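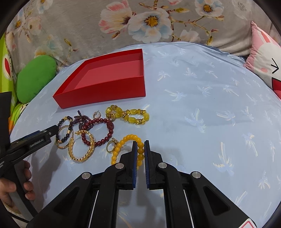
第 2 页

首饰收纳数据集,细手链总是夹不稳,训练前要不要筛?

发帖:Pikside
版块:学生项目 / 模仿学习

我们是学校机器人社团的小组,本学期的课程项目是让双臂把散在床面上的首饰收进红色盒子。数据用手持夹爪采集,一人双手各拿一个,做完整个动作算一条。到现在一共录了405条,其中39条我标成了“可疑”,主要是下面几种情况:

1. 夹珠串手链的时候,珠子从两片蓝色指垫之间滚出去,重新夹了一次或几次才成功。
2. 戒指立在床单上,夹爪从上方下去把它碰倒,之后换角度再夹。
3. 两条手链缠在一起,本来只想拿一条,结果带起来两条。
4. 左右手同时往盒子上方伸,两个夹爪互相挡住了视野。

指导老师的意见是全部留下,说失败后再夹也是有用的经验。组里另外两个同学想全部删掉,理由是上学期做叠毛巾的那组就是因为没清数据,策略学会了在空中反复开合。我自己拿不准。

补充一下条件:床单是缎面的,淡蓝色,印着棕榈树,反光比较明显。首饰是从家里凑的,有珠串、金色的镯子,还有戒指。盒子没有盖,每次开始前会换一下位置和朝向。策略用的是课上给的扩散策略代码,参数基本没动,只改了图像尺寸和批大小。第一次训练的结果是夹镯子还可以,夹珠串很差,经常停在珠串上方不下去。

想问的有两件事。第一,这39条怎么处理。第二,珠串停住不动,是数据的问题还是别的问题。

课程答辩在十二月,时间不算多,如果需要补录最好这周就能定下来。

2023年11月27日,星期一 编辑:补充了床单和首饰的情况。

Wetcombe 的回复

不要按“可疑”一个标签处理,四种情况性质不一样,先拆开。

第1种建议留。珠子滚掉以后重新夹,是部署时一定会碰到的状态。要检查的是失败到重夹之间有没有停顿。采集的人夹空了以后经常会愣一下,看看手里有没有东西,这一两秒钟夹爪不动,策略就会学到“在珠串上方不动”。你说的停住不下去,我怀疑就是这个。写个脚本,把末端速度低于阈值并且夹爪开度不变的连续帧找出来,超过半秒的剪短。剪的时候图像和动作要一起剪,时间戳重新对齐,别只删图像。

第2种也可以留,前提是后面确实夹起来了。

第3种看你们的任务定义。如果要求是“全部放进盒子”,带起来两条不算错。如果评分是一件一件算的,就删。这一点先和老师确认,不要自己猜。

第4种要逐条看。双手都伸到盒子上方的时候,一个夹爪会出现在另一个夹爪的画面里,这很正常,部署的时候也会这样。真正有问题的是目标整段时间都看不到,这种条目里动作和图像对不上,留着没有好处。 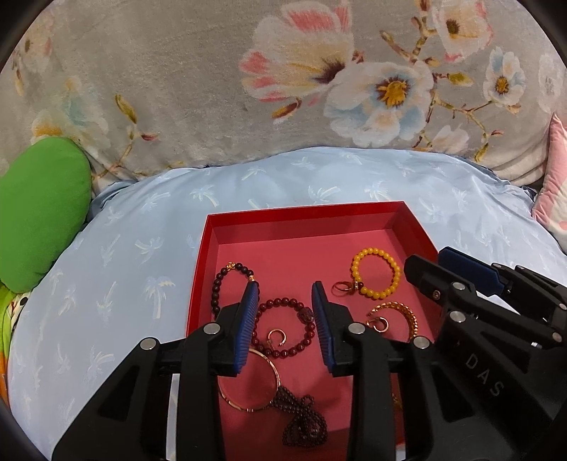
另外盒子里面也要看一下。后半段盒子里已经有好几件首饰了,策略可能会把盒里的手链当成还没收的,再去夹一次。我们以前做收积木的时候就出现过,夹爪一直在盒子里翻。后来的做法是多录从中途开始的条目:盒子里先放几件,外面留一两件,只录最后这一段。录的时候盒内的摆法要变,不要每次都整整齐齐铺开。

还有验证集。你没提怎么划分的,如果是按帧随机抽,那损失再低也说明不了什么。要按条划分,最好单独留出一种摆法完全不进训练。

jiachen_borngate 的回复

缎面床单换掉就行了。我们组用的是灰色棉布,没有反光,夹东西也容易。

Pikside 的追问

床单不能换,项目书里写的场景就是卧室,中期检查的时候已经演示过了。

按 Wetcombe 说的跑了一遍,停顿确实多,而且几乎都在珠串上。有一个同学录的尤其明显,每次夹之前都要在上方对一下位置。现在想问,没有失败、只是对位置的停顿要不要也剪?

Wetcombe 的回复

要剪,但不要剪到零。留几帧,不然速度会跳,动作序列看上去像突然换了方向。剪完以后随机抽几条回放,用眼睛看一遍。

如果那个同学还要继续录,让他先用没通电的夹爪练练手感,或者从侧面斜着下去。竖直往下夹的时候指尖把珠子挡住了,人自然会犹豫。珠串不要夹单颗珠子的正中间,夹两颗之间靠绳的位置更稳,两片垫子能各压住一点。

Jankauskaitė 的回复

补充两点,我带过类似的课程项目。

一是数量分布。四百多条看着不少,要统计一下每类首饰各出现在多少条里、第一个被夹的是哪一类。采集的人习惯先拿好拿的,镯子往往排在前面,珠串和戒指都挤在后半段。后半段人已经累了,动作也变得随意。可以规定这周补录时先拿珠串,先录13条看看效果,再决定要不要多录。

二是夹爪开度。手持夹爪的开度标定会随使用慢慢偏掉,你们如果从六月就在用同一套,中间没有重新标过,早期和近期的数据混在一起,同样的读数对应的实际间距会不一样。夹镯子影响不大,镯子硬,多合一点少合一点都能夹住。珠串对这个比较敏感,差一点就滚出去了。标定方法很简单,完全张开和完全闭合各录一小段,和最早那批比一下端点值。

关于那39条,我的意见和上面接近:按类型处理,剪停顿,删掉目标一直不可见的。不过建议训练两个版本,一个全留,一个清理过,其他设置完全一样。答辩的时候老师多半会问这个,有对照结果比较好讲。

Pikside 的追问

谢谢,标定确实没有重新做过,明天先做这个。任务定义也问了老师,是按全部放进盒子算,所以第3种留下。两个版本都会训,结果出来以后贴在这个帖子里。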